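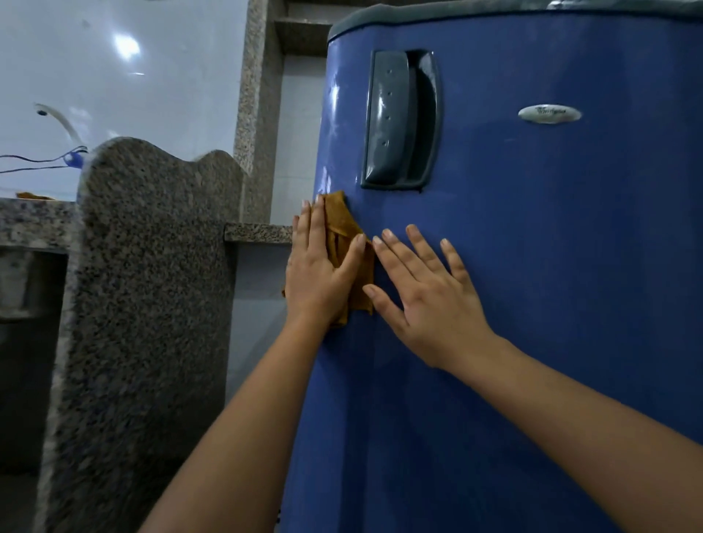
Tisis Head Kit
Reading time: 2 minutes

The Tisis head kit records a person doing a job with their own two hands, so that a robot can be taught the same job afterwards. It is made for household work: wiping down doors and worktops, folding, loading, putting away. The wearer needs no controller and no gloves.

A small camera sits on a padded band and points down towards the hands. It plugs into a recorder worn on the belt. Press the side button once to start a take and once more to end it. The recorder beeps when a take has been saved.

The band and camera together weigh 80 grams. The recorder holds 900 takes of ordinary length and charges from any USB-C lead.

Getting a usable take

Keep both hands in view from start to finish. With wiping jobs, show the hand that steadies as well as the hand that moves - the software needs both. Work at your normal speed. If you make a mistake, carry on and correct it as you would at home, then mark the take with a double press. Glossy doors and tiles are fine in daylight, but turn off any lamp pointing straight at them.

We suggest 10 takes of a task before the first training run. Hauwa Mohammed's team at Jarkwood used more than that for curved appliance doors, where the cloth has to follow the bend.

By hand or by remote

Takes go into Clalelow, our desktop program, which finds the hands and works out their paths. If you already own the Khoury remote arms, sessions driven with those load into the same project. Many customers record by hand first and use the arms for the parts the robot gets wrong, such as how hard to press. Hand takes carry no force reading.

In the box

Head band, camera, recorder, belt clip, charging lead, spare pads. The Clalelow licence is sold separately.

Part number 509. Orders placed now ship in September. For trade enquiries, ask for Emil Camenzind.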